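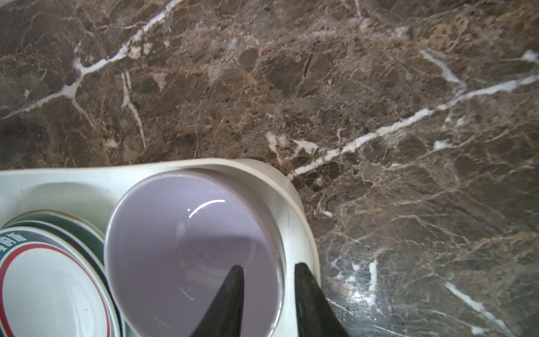

Rajkumari Jaiswal asked why the hire of cars for the Flimcombe delegation had not come before members first. The clerk replied that the leader may approve travel up to 2000 under standing orders; the Pelo invoice fell within that limit.

Cllr Macaraeg said the council owned four vehicles – all taxed and insured – and wanted the mileage logs. Clerk to circulate by 12th February.

Motion: that outside hire be put to full council. Amended to exclude journeys under 40 miles. Carried as amended, 60 per cent of those present in favour.

Item 4, Flesadik contract: deferred to April. Legal advice not yet received.

Minutes of the previous meeting agreed, with one spelling corrected.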